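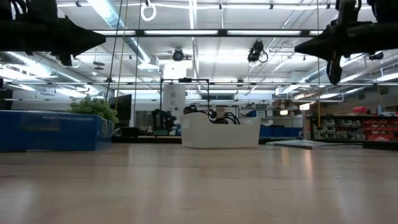

The box habit

Every office has the table. Ours is by the window, pale wood, scratched, and it was bought for meetings. Nobody meets at it. Things land.

Blue cardboard box, long one. White plastic bin with the dipped front, the sort you can see into without getting up. A plant, bushy, doing fine. More cardboard further back. This was September, four months after we moved into the Prellmont building and swore we'd keep surfaces clear.

So I asked readers. 264 replies, which is a lot for a page on storage. Most of you have a box you haven't opened since the last move. One of you has had hers through three flats and a divorce, still taped.

What works, then? Open bins, mostly. Lids are where good intentions go to die, you put one thing on top and thats it, sealed for years. A dipped front means you chuck stuff in and can fish it out again. Clovar does a stacking range, Rokolora a cheaper one that bows a bit when full. I'd have the cheaper one.

Cardboard is for a week. After that, decide. Write on the end as well as the top, becuase the top is the bit that gets covered.

And leave the plant where it is. Tried moving ours to the shelf to make room, the room filled up by lunch. Back it went.

Next month: drawers. Send me your worst.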